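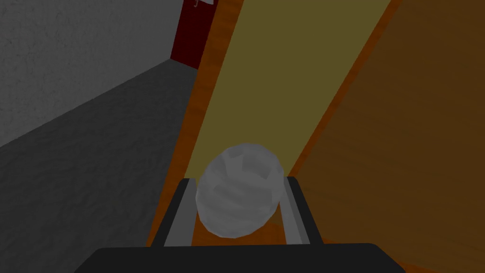

Before you spend real money on a gripper for the workshop, try a few of them on the computer first. I put this off for ages, thinking it was a job for people with bigger brains and bigger desks than mine, and I was quite wrong. If you can lay out a kitchen on one of those planning programs you can do this, and you'll break far fewer mugs. These are my notes from comparing the Adetico and the Bayram in a pretend house built in Vavgate, with the little Momden controller running the arms. They've grown rather longer than I meant them to, so do skip about.

## Getting set up

- Pick one room and stay in it. It's very tempting to keep moving the furniture (I lost most of a September evening to wallpaper), but you can't compare two grippers if the cupboards have moved in between.
- Write down the start position of the arm on paper. Saved files get overwritten. Paper on the fridge doesn't.
- Give every run a name you'll understand next month. "Bayram, shelf, slow" is plenty.
- Turn the speed down to a third of what the slider offers. You can always creep it up later, once you trust the thing.
- Have a cup of tea within reach but away from the mouse. I say this with feeling.

## Mind the elbows

Everybody looks at the fingers, and I do too, but most of my trouble came from further back. With two arms on one body you have wrists, joints and cables to think about, and the arm you aren't watching is the one that will lean on the furniture. I now do a slow pass with both grippers empty before I ask for anything clever, stopping each time an arm comes near a wall or a bit of woodwork and swinging the view right round to look from the other side.

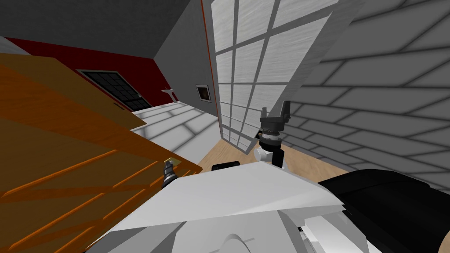
*One gripper up against the orange woodwork, the other arm standing in front of the window.*

If the view ends up at a silly angle, leave it there for a minute before you straighten it. A tilted room makes you look properly at where things touch, in the same way that turning a drawing upside down shows you the wonky bits. After that, set the view level again and save it, or you'll be tilting your head at the screen all evening and wondering about the crick in your neck.

A few more things I do at this stage:

- Move one arm at a time. Park the other somewhere high and dull.
- Check the wrist at both ends of its turn, as well as in the middle where it's comfortable.
- If two parts seem to be touching, zoom in until you're sure. Grey on grey is very hard to judge from across a room, pretend or otherwise.

## Choosing a finger width

Width is the thing I'd fuss over most, more than grip strength and a good deal more than how smart the casing looks. The Adetico I set up opens to 105 millimetres, and that sounds marvellous until you want to get both fingers down among shelf dividers. Do your first check with the fingers parted and nothing between them, as they are over the pale wood panels, and look at each finger separately: the right one has come close to the short divider while the left is out towards the red trim. That's the sort of thing I'd want to know before asking for a grip. Shuffle the arm sideways a touch, look again, and only then try closing. My Bayram was set narrower and felt fiddlier on anything round, but I found it much easier to place between dividers, and for a shelf I'd choose it every time. 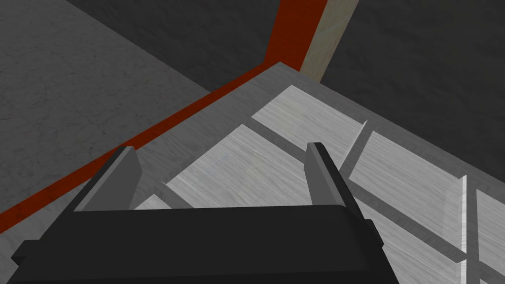 Try a soft-looking shape as well as a hard one. I use a crumpled ball for nearly everything now, partly out of laziness and partly for the reason that it has no handle to cheat with. A mug lets you off lightly, as you can hook it any old way. With a ball you have to get the fingers either side of the middle, and if you're a bit high or a bit low you'll soon see it in how the thing sits. Whichever gripper you're testing, keep the same ball and put it back in the same spot.

## Keeping a sensible record

I did 428 runs altogether, over 14 evenings, and I wouldn't suggest anyone else do as many. I'd got the answer I needed long before the end and was simply enjoying myself. What I would suggest is a plain notebook with a page for each gripper and the same headings on both:

1. What it was reaching for
2. Where it started
3. Speed
4. What it bumped, if anything
5. How cross I was

The last one sounds daft, but please try it! When I read back through the pages, the gripper I'd been least cross with was the one I ended up wanting, and the cross marks bunched up around the same awkward corner by the cupboard. I'd never have spotted that from the numbers.

Do the dull runs too, the ones where the gripper only travels from one side of the room to the other with its fingers open. They tell you a lot about the controller. The Momden has a gentle setting and a brisk setting, and on brisk I kept getting a small wobble at the end of a long reach,
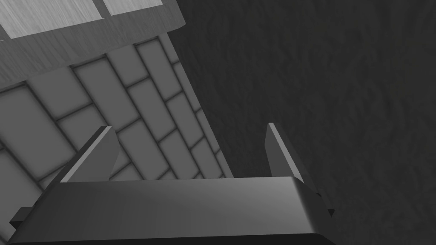
which I cured by adding a short pause before the fingers were told to do anything. Count one, then close. On gentle you can leave the pause out, though I've kept it in from habit. If your wobble is still there after that, shorten the reach by bringing the whole body nearer to the work, and save fiddling with the deeper settings for a morning when you've had some sleep.

## Odds and ends

- Plain surfaces are easier on the eye than patterned ones. Tiles and brickwork are handy all the same, as you can use the lines to judge whether you've drifted.
- Some of the darker floors make a dark gripper hard to pick out. Brighten the lamps a little, or change the floor before you begin, and don't touch it again until you've tested everything.
- Save before you swap grippers. Save after you swap grippers.
- Keep a short list of jobs you really want doing at home. Mine had 13 things on it to begin with and came down to five once I'd crossed off everything I could do quicker by hand.
- Old reading glasses, one strength up, are a great help with small finger tips on a small screen.

I'm still undecided about soft pads for the Bayram. I've a set in the drawer and will add a note when I've tried them.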